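Workshop notebook, Grevport
26 July 2024

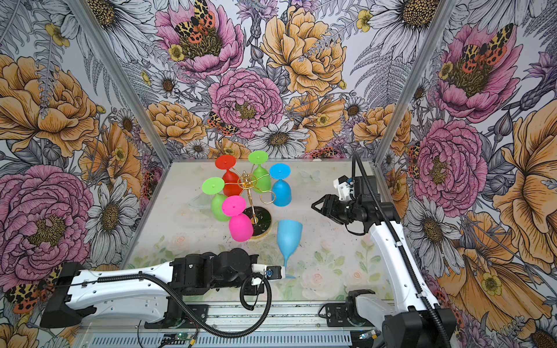 Third go at the elderflower cordial, and I think I've finally worked out why the last lot went furry on me. I'd been skimping on the citric acid! The old card from Antwi says 300 grams of sugar and then a squiggle that I'd always read as a 1, and I now reckon it's a 4. Kwabena Quaye had a squint at it too and agrees with me, though he also reads "strain twice" as "stain table", so make of that what you will.

Anyway, today's batch. 1000 mL of water, brought up slowly, sugar in while it was warm, lid on, then off the heat before the flowers went anywhere near it (last time I got impatient and the whole thing tasted like boiled hay). We used the dried flowers from Bumero as it's the wrong end of the year for fresh ones here. They're a bit dustier than I'd like. Shook them in the colander over the sink first and lost a fair bit of brown rubbish, so do that again.

Colour is good, a pale straw. Flavour before the acid was flat and a bit soapy, much brighter after. I'd still like more lemon peel in it, only the yellow part, and I want to try a bit of mandarin in half the next batch to see if it fights with the flowers.

Bottled the lot while it was hot and labelled it batch 1492 to carry on from the Cavuvberg book. Please don't start your own numbering, whoever pinches the pen next!

To do: pH strips (we're out), new muslin, ring about the dented kettle. Leave two bottles at the back of the fridge until August and taste them against a fresh one.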